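Kapitel 7
Der Haushalt als Betrieb: Arbeit, die in keiner Bilanz steht

Lernziele
Nach der Bearbeitung dieses Kapitels können Sie den Begriff der Haushaltsproduktion von Konsum und Erwerbsarbeit abgrenzen, das Drittpersonenkriterium auf einfache Fälle anwenden und zwei Verfahren zur Bewertung unbezahlter Arbeit vergleichen. Ob Sie danach häufiger abspülen, lässt sich in der Prüfung nicht feststellen.

7.1 Ein Mittwoch in Larkton

Die Volkswirtschaftslehre hat ein entspanntes Verhältnis zur Hausarbeit: Sie kommt in den meisten Modellen nicht vor. Der Haushalt, wie er in Kapitel 2 eingeführt wurde, bietet Arbeit an, bezieht Einkommen, kauft Güter und erfreut sich an deren Nutzen. Dass zwischen dem Kauf eines Kilogramms Kartoffeln und dem Nutzen eines Kartoffelgratins noch jemand schälen muss, fällt unter den Tisch, vermutlich zusammen mit den Schalen.

Nehmen wir einen Haushalt in der Kleinstadt Larkton. Zwei Erwachsene, zwei Kinder, eine Waschmaschine. An einem gewöhnlichen Mittwoch werden dort Mahlzeiten zubereitet, ein Kind zum Schwimmunterricht gefahren, ein Formular der Krankenkasse gesucht, gefunden und wieder verlegt. In der amtlichen Statistik hinterlässt dieser Tag vor allem zwei Spuren: den Lohn der Erwachsenen und den Kassenbon vom Supermarkt. Alles Übrige gilt als Privatvergnügen.

Würde dieselbe Familie am Donnerstag eine Haushaltshilfe einstellen, stiege das Bruttoinlandsprodukt. Würde sie die Haushaltshilfe später heiraten, sänke es wieder. Dieses Beispiel gehört zum festen Inventar des Fachs und wird in Vorlesungen gern als Scherz vorgetragen. Es beschreibt allerdings ziemlich genau, wie gerechnet wird.

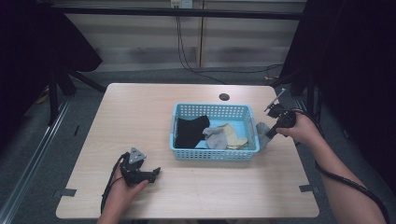 Socken und ein schwarzes Stück Stoff in einem hellblauen Kunststoffkorb.

Text: Autorengruppe Bhatt, Arbeitsbereich Haushalts- und Konsumökonomik
Kapitel 7, überarbeitete Fassung

7.2 Was ist Haushaltsproduktion?

Unter Haushaltsproduktion verstehen wir die Herstellung von Gütern und Diensten durch Mitglieder eines Haushalts für den eigenen Bedarf, ohne Bezahlung und unter Einsatz von Zeit, Vorleistungen und Kapital. Als Vorleistung gelten etwa Waschmittel und Strom. Kapital ist die Waschmaschine, die in der üblichen Rechnung als Konsumgut geführt wird, im Waschsalon um die Ecke aber als Investition. Der Maschine ist das egal.

Zur Abgrenzung dient das Drittpersonenkriterium. Eine Tätigkeit ist produktiv, wenn man sie grundsätzlich auch von jemand anderem gegen Geld erledigen lassen könnte. Bügeln kann man delegieren, Schlafen nicht. Fernsehen ebenfalls nicht, obwohl manche Serien den Gedanken nahelegen.

An den Rändern wird das Kriterium unscharf. Wer Tomaten zieht, produziert Tomaten; wer dabei vor allem Ruhe vor der Familie sucht, konsumiert zugleich Freizeit. Auch das Spielen mit Kindern lässt sich auslagern, und doch würden die meisten Eltern den Vorschlag, es vollständig zu vergeben, mit Befremden aufnehmen – jedenfalls vor Zeugen.

7.3 Wie man bewertet, was keiner bezahlt

Wer unbezahlte Arbeit messen will, braucht zunächst Zeitdaten. Üblich sind Tagebücher, in denen Befragte ihre Tätigkeiten eintragen. Die Übungsdaten zu diesem Kapitel, der Datensatz Pluvham, umfassen 2000 Tagebuchtage. Dass sich manche Paare bei der Frage, wer den Müll hinausgetragen hat, auf insgesamt mehr Müll berufen, als vorhanden war, ist ein bekanntes Problem der Erhebung und kein Rechenfehler.

Danach wird den Stunden ein Preis zugeordnet. Der Opportunitätskostenansatz fragt, was die Person in derselben Zeit im Beruf verdient hätte. Putzt eine Chirurgin ihr Bad, wird es nach dieser Logik ein außerordentlich wertvolles Bad. Der Marktkostenansatz fragt dagegen, was eine bezahlte Kraft gekostet hätte. Er liefert meist niedrigere Werte und setzt stillschweigend voraus, dass Laien und Fachkräfte gleich schnell arbeiten. Wer je selbst tapeziert hat, wird hier Einwände haben.

Keines der beiden Verfahren erfasst die Planung: daran zu denken, dass am Freitag Turnzeug gebraucht wird, kostet kaum messbare Minuten und steht in den Tagebüchern selten in einer eigenen Zeile. Auf diese Lücke kommen wir in Abschnitt 7.5 zurück, wo das Modell um eine Koordinationsgröße erweitert wird.

Zum Weiterarbeiten
Führen Sie einen Tag lang ein eigenes Zeittagebuch und wenden Sie auf jede Eintragung das Drittpersonenkriterium an. Notieren Sie strittige Fälle. Vergleichen Sie Ihre Angaben anschließend mit denen einer Person, die mit Ihnen zusammenwohnt, und planen Sie für das Gespräch ausreichend Zeit ein.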